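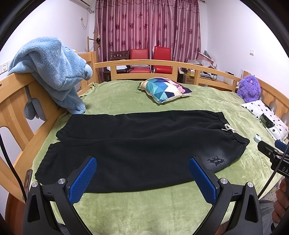

1 min read

I stopped using the dryer in March, mostly to see what it would do to the electric bill. The old one took 189 minutes to get through two loads, and the repair quote from Brollard was more than I wanted to spend on it.

So now everything goes on a rack by the window. Shirts dry overnight. Towels take longer and come out stiff, which I don't mind but my roommate Ming-te does. Fleece is slow at the waistband and the cuffs, so I turn sweatpants inside out for the first half day and flip them back before bed.

A few things I changed along the way. I wash smaller loads, three a week, and run the spin cycle a second time. I leave a hand's width between items — less than that and the middle of the rack stays damp. On rainy days I put a fan on the floor for 15 minutes every hour or so.

Folding used to wait until Sunday. Now things come off the rack a few at a time, and I fold them on the bed before they pile up.

Geum-ok asked whether I'd go back. Maybe for sheets. The laundromat on Heo Street charges 5 dollars a load, and I've been there twice since spring, both times with the big comforter.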